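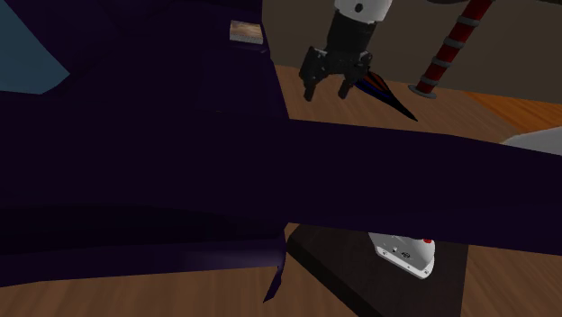 Keeping a commonplace book, and why I have gone back to mine

When I cleared out the spare room in June I came across a box of my old notebooks, and at the bottom of it was the one I had kept the year I lived in Toledo. It had no diary in it to speak of. What it had was other people's sentences, copied out by hand, one after another, with a recipe for chickpeas in the middle and a bus timetable on the inside cover. I sat down on the floor meaning to glance at it and was still there when the light went.

Some of you will know that this sort of thing is called a commonplace book, and that people have been keeping them for centuries. You read something, you like it, you write it down, and if you are the tidy sort you put it under a heading so that you can find it again. I have never been the tidy sort. Mine go in the order I came across things, so a line from a hymn sits next to something I heard on the radio about eels, and I have grown rather fond of the muddle.

I had let the habit slip, I am sorry to say. For years I had been saving things on my phone instead, and when I looked I had 382 saved pages and could remember perhaps a handful of them. Copying by hand is slow, and your wrist aches, and by the time you have got to the end of a long sentence you have noticed how it was put together, where the writer took a breath and which word they saved for last. I never got that from pressing a button.

So I have started again, and several of you who came to the reading evening at Harkine asked me to set down how I go about it. I will do my best, though please don't take any of it as law.

The notebook first. Buy one you are not afraid of. I was once given a beautiful thing with marbled edges and it stayed blank for years, while the cheap ones filled up in a season. Lined or plain is up to you. I like lines, as my writing goes downhill without them. Leave the first 4 pages empty, and when the book is full you can use them for a list of what is inside. Number the pages as you go along, in the corner, and do it at the start of each sitting or you will forget.

Then the copying. I read with a pencil and make a small tick in the margin (my own books only, before the library writes to me again). I wait a few days before I go back. A good half of the ticks mean nothing to me by then, and those I let go. What is left I copy out, with the name of the writer and the book, and the page number if I can manage it. Do please write down where a thing came from. I have a wonderful passage about snow in the Toledo book, nearly a page long, and I have no idea at all who wrote it.

Jolán Lakatos, who has been in our group longer than I have, does hers quite differently. She keeps loose cards in shoeboxes, sorted by subject, and has been at it since she was a student. She told me she has 3,035 of them now, and that the largest section by a long way is weather. She brought a bundle along to the last meeting and we passed them round, and there was hardly any other business done. I particularly liked a card headed "Aunts".

Ivana Ibarra copies only poems, and only whole ones, in ink. She says that if she makes a mistake she leaves it, and that one or two of the mistakes she prefers to the original. I would not dare to do that, but I did enjoy hearing it.

Children take to this very well, by the way. My granddaughter has a book for jokes and the names of horses. She reads it to me over the telephone, all of it, from the beginning each time, and then adds whatever is new.

If you would like to try it with company, we are setting aside the first hour of the next meeting for copying. Bring a notebook, a pen that suits you and whatever you happen to be reading, be it a novel or a seed catalogue. There will be tea, and the small room at Harkine has the better chairs. Anyone who wants to read a passage aloud at the end may do so, and anyone who would sooner keep quiet is just as welcome.

And if the bit about the snow sounds familiar – it has a postman in it, and a gate that won't open – do write and tell me who it is by.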